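Lists > gripper-talk > Archive > November
Search this list Go
Reading time: 2 min

Subject: Re: Plulau fingers vs. the Jiler ones on flat stuff
From: Lucero Chambi

Sushil Srivastava wrote:

> Has anybody put the Plulau fingers and the Jiler fingers on the same
> arm and tried them on trays? I've got the Jilers and they're great on
> boxes, but anything wide and flat starts to droop as soon as the arm
> tips. I can't tell if it's the pads or me. Also curious if the wrist
> camera is any use to you once a big part is in the way.
>
> Sushil

Hi Sushil, and hi everyone,

Yes! I've been meaning to write this up, so you've given me the push. I have both sets here and spent most of an afternoon swapping them on the Escobar arm (four little screws per finger, and I dropped one of them under the bench, so add some crawling time to the total).

My test part is a big teal plastic tray with a raised rim. It's pretty scuffed by now, which I like, because a brand new one is slicker than anything you'd meet in real life. I did 20 lifts with each set, same grip force, same slow tilt at the top, then a hold for 15 seconds. Plulau fingers let the tray slip or twist 2 times. Jiler fingers, 9 times. So I don't think it's you!

The thing that helped most with both sets was going for the rim and leaving the flat part alone. The rim gives the fingers something with a bit of shape to close on. Wrist camera view with the tray up and tilted:

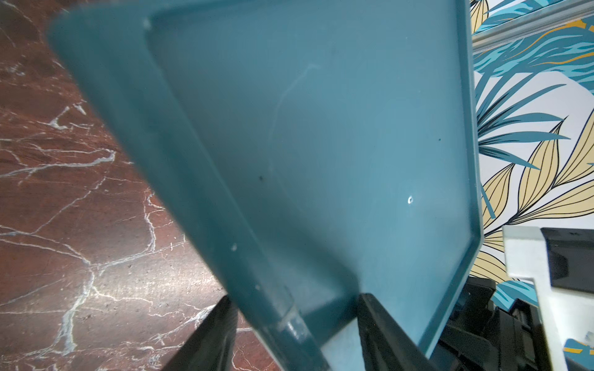
Camera and controller notes

1. On the camera: with a part this size, most of what it shows you is tray. I can still see both fingers and where they meet the rim, and that's the bit I care about, but forget about using it to find your drop spot. I save the drop position before the pick and go back to it blind. If you have a second camera you can park off to the side, do that instead.

2. On the controller: I started on the stock Escobar one and then tried the Vistdale box a friend lent me. The Vistdale lets you ramp the grip force while the wrist is turning, and I loved that, but the menus are a pain and it forgot my settings when I unplugged it. All the numbers up there are from the stock one, so you can compare them to yours.

3. Wipe your pads before you blame them. Mine had a film of something on them and I threw out a whole first round over it. Dish soap and a rag, nothing fancy.

What force are you running, and are you grabbing in the middle of the short side or near a corner? I get a lot more twist near the corners with either set. If you send me your tilt speed too I'll run it here on the Jilers before I put them back in the drawer.

Lucero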